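Simulation-trained policies and the tray task – does mixing camera heights help?
Forum: Manipulation and Learning > Methods and Results

marl_okeefe
Hi everyone, and thank you again for all the patient answers on my last thread (the one about contact settings, which went on far longer than I meant it to). I'm back with a result this time, and I'd love some friendly poking at it before I write it up for our group.

The short version is that I've been training a policy for a two-armed, multi-fingered robot, all in simulation so far, on a task where it has to work with bakery items on a tray. I recorded 141 demonstrations by teleoperation in March, and then instead of collecting more, I replayed every one of them with the head camera nudged up, down and sideways, and with different tabletops. Same joint motions, new pictures. I followed the recipe from Bhavana Sundaram's Peltgate notes fairly closely, except that I kept the tray in the same place relative to the robot, which she doesn't.
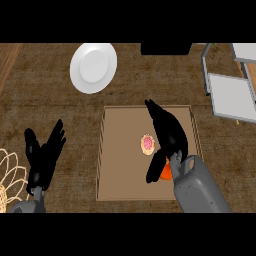 With the plain demonstrations the policy finished 12 out of 99 test runs, which was a bit of a heartbreaker after all that teleoperation. With the replayed views added it finished 58 out of the same 99 starting layouts. I changed nothing else, not the network, not the training length, not even the seed. I really didn't expect a jump like that from pictures alone, and I'm a little suspicious of it, so please tell me what I've missed!

griddle_and_gears
Lovely to see numbers from you! I'm going to be the grump, though. If your test layouts use the same camera shifts as your training replays, then you've mostly measured whether the policy has seen that camera before. The plain one never had a chance. What does the 12 turn into if you test with the camera held still at the original height?

marl_okeefe
That's fair, and I should have put it in the first post. The test runs do shift the camera, by a smaller amount than in training. I haven't done the fixed camera test yet. I'll start it tonight, my machine is busy with something else until dinner.

tannerlow
I've had the same experience with Griretti (our in-house simulator, sorry, old habit of mentioning it as if everybody knows it). We saw a big gain from moving the camera and almost none from changing the table. My guess is that the policy without the shifts was reading the hand position off the picture and ignoring the joint angles altogether. Do you feed it joint angles?

marl_okeefe
I do, all of them, fingers included. But I've never checked whether it uses them. How did you find out?

tannerlow
Very crude. We froze the joint readings at their starting values during a test run and watched what happened. If the arm carries on happily, it wasn't listening. Ours carried on happily for a good long while, which was a humbling afternoon for all of us.

sp_verwey
I'd disagree a little with both of you. Camera shifts do help, we all know that by now, but with hands like these the trouble I run into is nearly always the fingers blocking the view. Once the hand closes over something small, the head camera has hardly anything to go on. Moving the camera sideways means some of the training pictures show a bit more of the object, and I think that could be your gain right there. It would be a different explanation from tannerlow's, and you can test it. Look at where the failures happen – if the plain policy mostly dies after the hand is over the object, I'm right, and if it dies on the way there, he is.

griddle_and_gears
I like that test, but I'd still do mine first. It's the cheaper one.

marl_okeefe
Okay, back with the fixed camera numbers, and I owe griddle a coffee. Camera held still, the plain policy gets 41 out of 99 and the replayed one gets 60. So there's still a gap, but it's a much more modest one than I was so excited about.

I also went through 15 of the plain policy's fixed camera failures by hand. Nine went wrong after the hand had come down over the object, and the other six never got properly lined up. I know 15 is tiny.

sp_verwey
Nine to six, I'll take it! But no, I wouldn't hang anything on that. Do the rest when you have the patience.

griddle_and_gears
Good on you for posting it. I'd report both tables side by side, and I'd want two more seeds before I believed 41 against 60.

marl_okeefe
Two more seeds are queued, and I'll try the frozen joints trick once those are through. Each training run takes most of a day here, so please be patient with me.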